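# Revisión del nodo de GPU, sala Nanley

Revisado por Indrek Sproģis, 6/17/23. Copia para Ivars Sakalauskas.

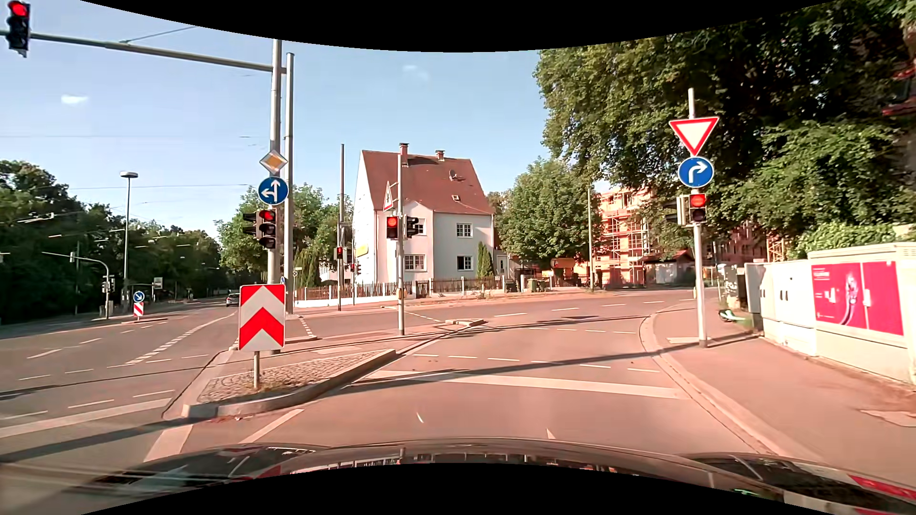

*Semáforo en rojo en el cruce.*

- [x] **Extintor de CO₂.** En su sitio y con la presión correcta. Gracias a quien apartó por fin las cajas, que daba apuro pedirlo otra vez.
- [x] **Temperatura de entrada.** 42 °C con el entrenamiento de Vindwood a plena carga. Demasiado para mi gusto — bajad el límite de potencia, por favor, y volved a medir con calma.
- [ ] **Ventiladores.** El 3 vibra un poquito. Aguanta, pero yo pediría ya el recambio y así no llegamos a octubre con el susto.
- [x] **Cableado de alimentación.** Conectores bien asentados, ninguno tostado. Da gusto verlo, de verdad.
- [ ] **SAI.** Hamon lleva casi 1,000 horas de entrenamiento seguidas y la batería sigue sin probarse. Ivars, búscanos un hueco entre dos puntos de control y lo hacemos juntos.
- [x] **Copias de los pesos.** 304 archivos verificados en Žukauskas, sumas correctas.
- [ ] **Parada de emergencia.** Falta la etiqueta nueva; la antigua ya no se lee.

Vuelvo cuando esté puesto el ventilador.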